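Repair Night Moves to the Cedano Street Annex

Starting this month, repair night meets at the Cedano Street annex in place of the library basement. The library is replacing its boiler and expects the basement to be closed until spring. Same evening, same hours, 6 to 9 p.m. Use the side door by the bike racks. The front door locks at 5:30 and the bell does not work.

The annex has more outlets and better light than we are used to, but less storage. If you left a project on the basement shelves, please come and get it. Rodel Policarpio moved everything that was labeled. Unlabeled items went into two plastic tubs at the library front desk, and the library will hold them until the end of the month. One of them has a sewing machine pedal in it with no machine.

August was a busy month. We logged 154 items, mostly lamps and fans, which is normal for hot weather. Angelica Catacutan went through the log sheets and found that the most common fault by far was a bad cord or plug. If a lamp flickers when you move the cord, stop using it and bring it in. We have cord, plugs and sockets on hand and ask only for the cost of the part.

The donation jar and the July plant sale together brought in $1,045. Part of that has gone to a new soldering station and a box of assorted fuses. The rest is set aside for rent at the annex, which charges a small fee for evening use. Divina Bañez has the receipts if anyone wants to see them.

Sewing help is back after the summer break. Felicidad Panganiban will take hems, zippers and torn linings. She asks that clothes be washed first, and that you bring the replacement zipper if you already have one. She cannot do leather.

We still cannot take microwaves, anything with a gas line, or anything with a swollen battery. The county drop-off on Bielecka Road accepts swollen batteries on Saturday mornings. Do not put them in the trash and do not mail them.

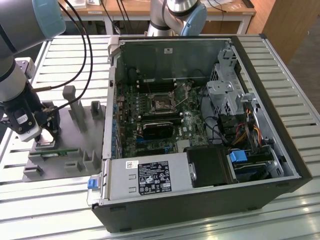
Old computers are welcome again, now that Annelore Kuhlmann is back from Medoten. Bring the power cord and, if you know it, the login password. Please do not bring a monitor unless the monitor is the problem. Before you come, copy anything you care about to another drive - we are careful, but old disks fail when they feel like it. Annelore can also tell you if a machine is worth keeping. A desktop with an empty processor socket, like this Dell, needs a matching chip before it will do anything, and sometimes the memory or the drives are worth more to another machine. If you decide to let one go, she can remove the drive and hand it back to you.

Sign-up sheets are at Skernell Hardware next to the key machine. Walk-ins are fine too, though people on the sheet go first. Last check-in is 8:15.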